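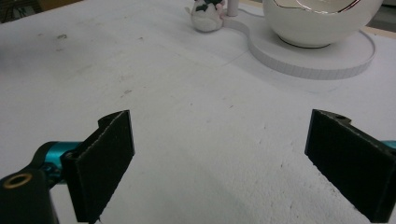
Black, white and a little teal.

What Is a Mosaic?

A mosaic is a picture made of lots of small pieces stuck down side by side. The pieces can be stone, glass, pottery or the plate your brother dropped. Ask before using the plate.

People have been making them for over 2,000 years. The Romans put them on floors, so guests could admire a fine picture of a fish while standing on its face.

Each little piece is called a tessera. If you have more than one, they are tesserae (say TESS-er-ee). You now know some Latin, and it didn't hurt much.

How does it work?

Get very close to a mosaic and you'll see a bunch of squares that don't seem to know each other. Walk backward and your eyes start mixing the colors together. Suddenly there's a duck. Look behind you while walking backward — museums are full of expensive things.

The floor at the old bus station in Lisbridge has a mosaic of a heron made from 2,806 pieces. The eye is a single yellow one. Without it, the heron looks like an umbrella.

What's the stuff in the gaps?

That's grout. It's a gritty paste that gets pushed between the pieces and goes hard. It is gray and gets no credit.

Try it with paper

Cut 40 small squares from old magazines. Draw a simple shape, such as a leaf, and glue the squares inside it, leaving a thin gap between them. Start at the edge and work in. Don't sneeze until the glue is dry.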